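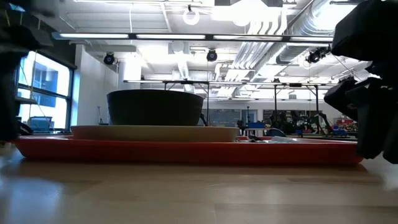 A dark bowl on a plate, in a red tray.

Print | E-mail

Reusable dishes need a size standard before they need a bigger deposit

The debate over reusable takeout dishes in Ivau has settled on the deposit. One side wants it raised so that more bowls come back. The other wants it removed so that more customers agree to take one. Both assume that the main loss in the system occurs between the customer and the return point. I think the larger loss occurs later, in washing and storage, and that it is caused by shape.

Three suppliers now serve the city: Restach, Pan and Pliseo. Each sells a bowl in the same nominal volume. The rims differ in diameter, the walls differ in slope, and the feet differ in height. A Restach bowl will sit inside a Pan bowl but jams when the stack is pressed down. A Pliseo lid fits neither. The result is that a shared wash site must sort by supplier before loading, sort again after drying, and keep three sets of racks.

The cost can be estimated. A rack designed for one bowl shape holds 50 pieces. The same rack loaded with mixed stock holds 39, and the machine uses the same water, heat and detergent per cycle in either case. A site that handles 1,615 bowls in a day therefore runs 33 cycles with uniform stock and 42 with mixed stock. Sorting labor comes on top of that. No change in the deposit affects any of these numbers.

The usual objection is that a standard would freeze design too early. This would be a fair point if the standard specified material, color or wall thickness. It should specify none of them. Four dimensions are enough: outer rim diameter, stacking pitch, foot diameter and lid seat depth. Suppliers could still compete on weight, heat retention, service life and price. Bottle crates and shipping pallets have worked this way for decades, and their makers have kept improving them within fixed outer limits.

A second objection is the stock already in use. Here the answer is a long changeover. Bowls wear out, and a rule that applied only to new purchases from April would let the old shapes leave service through normal breakage. Small restaurants would not have to discard anything.

The city's current proposal runs to 553 lines and mentions the deposit throughout. It does not contain a single dimension. I would leave the deposit where it is, add a one-page drawing with tolerances, and make compliance a condition of using the shared wash sites. The return rate can be reviewed once the racks are full.

Print this article | E-mail this article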